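Akby Tabletop Kitchen Kit for Student Robotics
Classroom and club set

Home > Education > Project kits > Kitchen tasks

The Akby kit is a set of kitchen objects, a table mat and a task book for high school and college teams working with two-arm robots. It was put together for the Wolero student project and is now sold to other clubs and classes. Arms are sold separately.

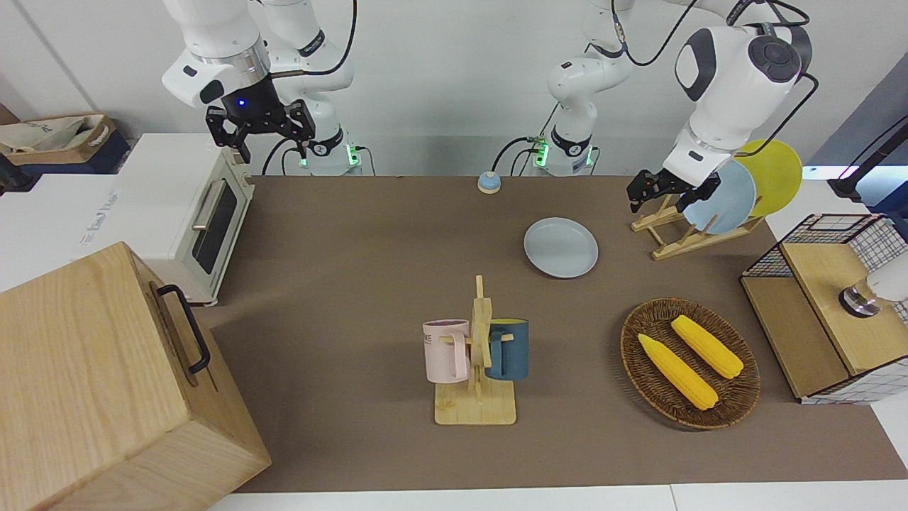
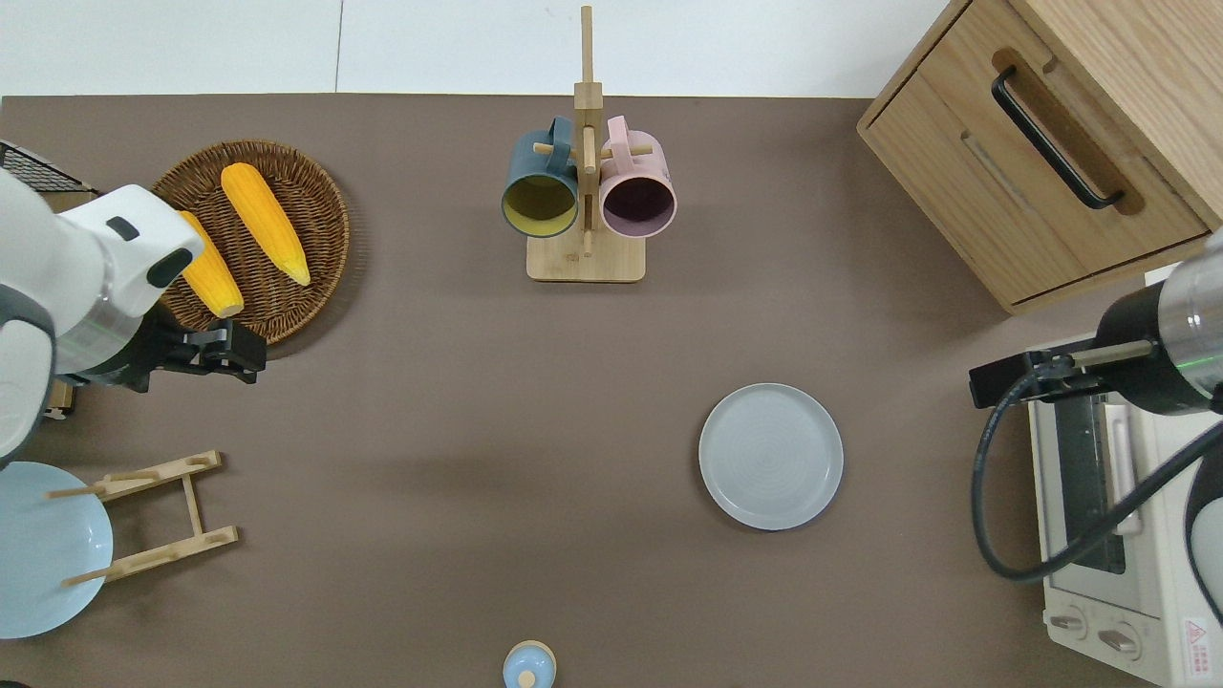 Teams use the kit to practice picking up, hanging, racking and moving ordinary items. Each task in the book starts from a written layout and ends in a state that a judge or teacher can check by eye. Scoring is pass or fail per step.

What's in the kit

Table mat, brown
Mug tree, wood
Mugs with handles
Plates
Dish rack, wood
Woven basket
Play corn
Task book, printed, 32 pages
Spare pegs for the mug tree

The toaster oven, cabinet and other large pieces used in the advanced tasks are not included. The task book gives size limits for them, and most clubs bring in what they already have. Leave the oven unplugged for all tasks.

Tasks

The book is split into a one-arm section and a two-arm section. Start with the one-arm section even if your team has driven both arms before. The layouts are simpler and it is easier to find calibration problems there.

One-arm tasks include lifting an ear of corn out of the basket, taking a mug off the tree and setting it upright on the mat, and standing a plate in the rack. The plate task is the hardest of these. Students tend to grip too near the middle of the plate, and then the lower edge hits the rack on the way down.

Two-arm tasks include passing a mug from one gripper to the other, holding the rack steady while a plate goes in, and opening an oven door with one arm while the other waits with the corn. Both arms have to return to the start position before the clock stops.

Layouts can be mirrored. If your arms are mounted on opposite sides of the table, agree on which one is left and which is right before the first run, and label the bases.

Requirements

Two arms with parallel grippers
A flat table, level, with a clear edge all the way around for the mat
An emergency stop within reach of the operator
At least one camera with a view of the full mat, if the team is recording runs

The kit does not include software. It has been used with teleoperation and with scripted motion. Teams that train their own policies should record with the mat down from the first day. Changing the table surface halfway through the term means recording again.

Notes from a class

Tiruwork Tefera teaches the robotics elective at Hernden and ran the full task book last year with two groups sharing one table.

"We lost a lot of time on setup at first. One group would move the mug tree a little and the next group's script would miss the handle. Now we put small tape marks on the mat and take a photo before every session. I would also tell people to do the handoff task late in the course. My students wanted to do it in the second week and we chipped a mug."

Replacement mugs and plates can be ordered singly. Use the part numbers on the back cover of the task book.

Competition use

The kit is the standard object set for the Ríos Student Challenge, held in June. Teams may practice with their own objects, but scored runs use the kit as supplied, with no tape, rubber or other grip material added to the objects. Material on the gripper fingers is allowed. Check the current rules for limits on thickness.

Care

Wipe the mat with a damp cloth and let it dry flat. Do not store it folded. The wood parts should not be soaked. Check the mug tree pegs before each session and replace any that turn in the hole. Keep the basket out of direct sun.

Ordering

Item number: 667
Sold as: one kit, boxed
Warranty: 2 years on the mat and wood parts. Mugs and plates are not covered.
Page updated: Feb 18, 2020

Schools can order by purchase order. Send the form with the item number, the shipping address and the name of the teacher or club adviser who will receive the box. Orders for more than one kit ship together unless you ask for separate deliveries.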